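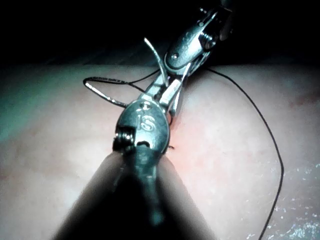 XML文件太大，一打开编辑器就卡死，怎么办？

先别急着双击它，改用流式的办法从头到尾读一遍，只把自己要的那几个节点捞出来，另存成一个小文件，再慢慢看。

这个问题我自己也头疼过好一阵子。家里那台旧电脑兼着好几份差事，菜谱、账目、工具清单都存在上面，用的是一个叫Kustari的小程序，导出来全是XML。头一年还好，后来越攒越多，有一回导出的文件里足足有3,573条记录，我端着茶杯等它打开，茶喝完了，光标还在那儿转。后来跟着Javiera Saavedra学了几手，日子才好过起来，下面就把平时用得着的一些小窍门絮絮叨叨地写给大家。

先看开头几行。在命令行里用head看前52行，基本就能知道根节点叫什么、编码是什么、有没有命名空间。编码这一条请务必留心，声明里写着UTF-8，文件存的却是GBK，这种事我碰见过不止一回，解析器报的错又总是含含糊糊的，能让人白白找上一个晚上。

用Python的朋友，推荐iterparse。每处理完一个节点，记得调用一下clear()，不然内存照样一点一点涨上去，跟整个读进来差不了多少。我第一次写的时候就漏了这一句，还怪了半天电脑。

如果是用Expat写回调，文字内容那个回调可能会分好几次送过来，一段话拆成两三截是常有的事。老老实实先攒在缓冲区里，等到结束标签来了再一起取。菜谱里“少许盐”变成“少许”，多半就是栽在这里。

“&”和“<”要转义。手工改文件的时候最容易忘，尤其是备注里随手写个“葱&姜”，整份文件就读不动了。改完跑一遍xmllint --noout，没有输出就是没有毛病。

还有报错的行号，别太当真。解析器说第90行标签不匹配，真正漏掉的那个结束标签可能早在前面好多行就丢了。我的习惯是从报错的地方往上翻，先看缩进，缩进突然歪了的那一处，十有八九就是它。

备份嘛，我每个星期六早上做一次，留最近的5份，更早的就删掉。压缩一下再存，XML里重复的标签多，压完能小一大截，放在U盘里也不占地方。

有读者来信问Flondico导出的文件能不能照这个办法处理，可以的，只是它的日期写在属性里，取的时候要用get，别去找文字内容。至于Lapointe的格式，我手头没有样本，等哪天借到了再补上来。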